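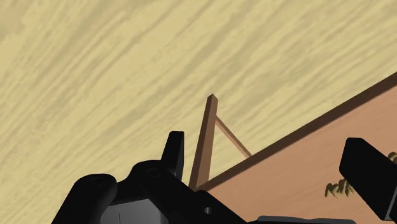

My project looks at what happens to the packing staff at Drurkley when an arm takes over part of the bench. I spent 7 shifts there and chatted to 55 people. Small leafy bits lying on a flat brown panel, right by the gripper, are the sort of job they were happy to hand over – fiddly stuff!

Projects > Workplace Automation > Drurkley

What they missed was the talking. Two of them now mind the arm instead, and they find it a bit lonely.
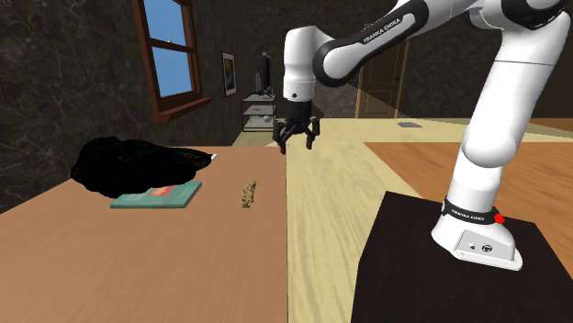 Fig. 2: The arm over the table, gripper empty.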